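Do we need colour-sorted laundry any more?

My mother ran five piles on wash day. I run two, and after reading the Cliltix detergent leaflet I'm wondering if even that is superstition. Fludevura, who make the stuff, reckon one cold load does everything. They would say that. They also reckon the bottle does 55 washes, and mine has never got past the middle of the month.

Anika Park from Pennington swears her whites have stayed white on mixed loads. I've seen her whites. I'd call them oatmeal.
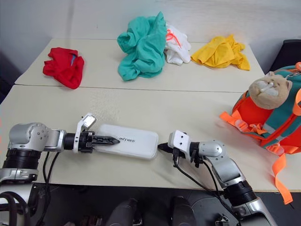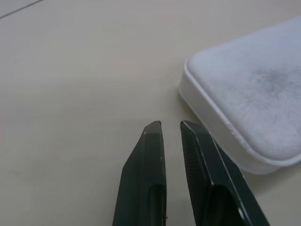
Page last changed: October, 9.40 pm

My real gripe is the word "colourfast". Who checks? A red top can behave for a year and then ruin a good tea towel, and the label won't apologise. I tried those dye-catching sheets too, and they came out grey every time, even with a load of grey socks. Make of that what you will.

So I'm keeping my two piles. If Cliltix want to send me a new set of tea towels I'll think again.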